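티켓 3596 / 회색 금속 통 내용물이 목록이랑 안 맞음
상태: 부분 해결, 열어둠 / 분류: 소품 보관 / 우선순위: 보통
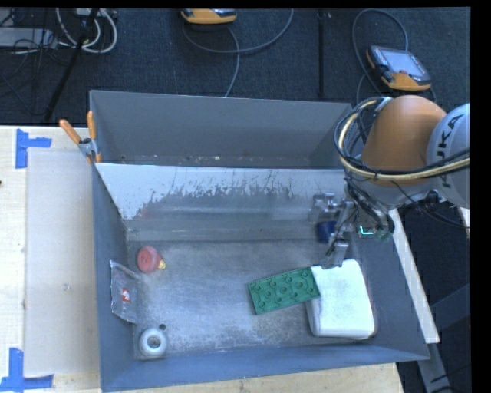 증상
회색 통 하나가 Dostov 목록이랑 안 맞음. 목록에는 완구류 통으로 되어 있는데 포장째로 든 은박 봉지 같은 게 같이 들어 있음. 초록 조립판 있음, 흰 블록 큰 거 있음, 빨간 둥근 거 있음, 흰 고리 모양 있음. 봉지는 목록에 아예 없음.
그리고 목록에서 "흰색 부품" 이라고만 적힌 줄이 있는데 이게 블록인지 고리인지 알 수가 없음. 둘 다 흰색임. 누가 이렇게 적었는지는 됐고 고쳐야 함.

환경
통: Reliswood에서 산 회색 직사각 금속 통, 뚜껑 없는 모델
위치: 밝은색 나무 상판 작업대
목록: Dostov 재고표, 4월에 옮긴 버전
원래 소속: Zirkthorpe 선반 5번 칸
같은 모양 통이 선반에 더 있음. 겉에 표시 없음. 이것도 문제.

재현 순서
1. 재고표에서 5번 칸 검색
2. 통 내용물이랑 한 줄씩 대조
3. 흰색 부품 줄에서 막힘
4. 봉지는 검색해도 안 나옴. "봉지", "팩", "포장" 다 해봄

로그

오전 9:10
티켓 엶. 처음엔 통이 바뀐 줄 알았음. 초록 조립판이 재고표에 있는 거랑 같아서 통은 맞는 걸로 봄. 판은 윗면에 둥근 돌기인지 구멍인지가 줄지어 있는 그 타입.

오전 9:25
재고표 새로고침. 변화 없음. 로그아웃했다 다시 들어감. 변화 없음. 브라우저 바꿔봄. 똑같음. 표시 문제는 아닌 듯하고 그냥 입력이 빠진 거.

오전 9:40
옛날 표 찾음. Ó Riain 쪽에서 넘겨받을 때 쓰던 파일. 거기는 완구류랑 포장품이 한 시트에 있음. 4월에 옮기면서 시트를 나눴는데 포장품 쪽은 반만 넘어온 것으로 보임. 포장품 시트 마지막 줄이 16번인데 원본은 더 길다.

오전 10:05
봉지 라벨로 찾아보려 함. 작은 빨강 흰색 라벨 하나 있는데 사진으로는 글씨 못 읽음. 실물 꺼내서 읽어야 됨. 비닐이 구겨지고 반사가 심해서 사진 확대해도 소용 없음. 은색이랑 투명이 섞여 보이는 포장이라고만 우선 메모.
담당 쪽에 실물 확인 요청 남김.

오전 10:30
흰색 부품 건. 옛날 표에는 줄이 2개로 나뉘어 있음.
"흰 블록, 모서리 둥근 것"
"흰 고리"
새 표로 오면서 색만 남고 합쳐짐. 중복 제거를 색상 열 기준으로 돌린 것 같음. 그러면 다른 색도 위험함. 빨강은? 확인 필요.

오전 10:50
빨강 확인. 빨강은 한 줄 그대로 살아 있음. 단 이름이 "빨강 원형"이 끝. 통에 있는 건 둥글고 끝에 노란 부분이 조금 달려 있음. 이게 그 빨강 원형이 맞는지는 표만 보고는 확정 못 함. 이름 칸에 "노란 끝" 추가해두고 물음표 붙임. 물음표는 나중에 꼭 지우세요

오전 11:15
파란색도 하나 있음. 통 안쪽 바닥 뒤편에 짙은 파란 물건. 거의 가려서 뭔지 모르겠음. 재고표에 파랑 계열 줄이 없다. 옛날 표에는 "남색, 기타" 라고 되어 있는데 기타가 뭔데요. 실물 확인 요청에 같이 얹음.
고리 옆에 작고 어두운 둥근 점도 하나 보임. 부품인지 얼룩인지 모름. 닦지 말고 먼저 확인만.

오후 1:20
점심 뒤 다시. 임시 조치 들어감.
- 새 표에 흰색 줄 분리함 (블록 / 고리)
- 초록 조립판 줄은 그대로 둠, 손 안 댐
- 봉지는 "미확인 포장품" 으로 임시 줄 추가
- 남색도 임시 줄
- 통 이름을 "회색통"에서 "회색통 5번칸"으로 바꿈
저장 한 번 실패. 다시 누르니 됨. 원인 안 봄.

오후 1:45
통 이름 바꿨더니 인쇄용 라벨이 안 맞음. 글자 넘쳐서 두 줄로 나옴. 글꼴 줄이면 멀리서 안 보임. 일단 "회5"로 줄여서 출력. 보기 흉하지만 읽힘.
라벨은 통 바깥 짧은 면에. 안쪽에 붙이지 말 것, 전에 안쪽에 붙였다가 물건 넣을 때마다 긁혀서 떨어졌음.

오후 2:30
중복 제거 규칙 확인. 예상대로 색상 열이 기준으로 잡혀있음. 품명 + 색상 + 형태 세 칸으로 바꿈. 시험용 사본에서 돌려보니 흰색 줄 두 개 다 살아남음. 본표에는 아직 적용 안 함. 포장품 시트 복구 먼저 하고 나서.

오후 3:10
포장품 시트 복구 시도. 옛날 파일에서 16번 다음 줄부터 복사해 붙임. 날짜 칸 서식 깨짐. 전부 숫자로 나옴. 되돌림.
값만 붙여넣기로 다시. 이번엔 됨. 단위 칸이 비는데 원본도 비어있어서 그냥 둠.
복구된 줄 중에 봉지 후보가 둘 있음. 설명이 둘 다 "소포장, 라벨 있음". 도움이 안 됨. 라벨 글씨 읽어야 끝남.

오후 4:00
배치 관련 질문 들어온 거 여기 답 적음. 통 안 칸막이는 안 넣습니다. 넣어봤는데 조립판이 안 눕고 비스듬히 서서 블록 위로 걸침. 조립판이 블록 모서리에 살짝 올라가 있는 건 괜찮음, 눌린 자국만 없으면 됨. 봉지는 벽에 기대 둬도 되고 눕혀도 됨. 다만 봉지 위에 블록은 올리지 마세요.
포장품을 다른 통으로 뺄지는 아직 안 정함. 실물 확인 나온 다음에.

현재 원인 정리
표 옮길때 중복 제거가 색만 보고 돌아감 → 흰색 줄 합쳐짐
포장품 시트가 중간에서 잘림 → 봉지 줄 사라짐
통 겉에 표시 없음 → 대조가 늦어짐
파랑 건은 원인 모름

남은 일
봉지 라벨 글씨 읽어서 후보 둘 중 하나로 확정
짙은 파란 물건 꺼내서 품명 적기
빨강 둥근 것 = 빨강 원형 맞는지 확인, 맞으면 물음표 삭제
고리 옆 점 확인
나머지 회색 통도 같은 방식으로 라벨
새 중복 규칙 본표 적용, 적용 전에 사본 하나 떠둘 것

메모
재고표에 새로 적을 때 색만 쓰지 마세요. 색 + 모양 최소한. "흰색 부품" 이런 줄 또 보이면 반려함.
품명 모르면 모른다고 적고 사진 번호 넣기. 기타 금지.

오후 4:40
실물 확인 아직 답 없음. 임시 줄은 그대로 두고 티켓 열어둠. 답 오면 여기 밑에 이어서 적어주세요, 새 티켓 만들지 말고.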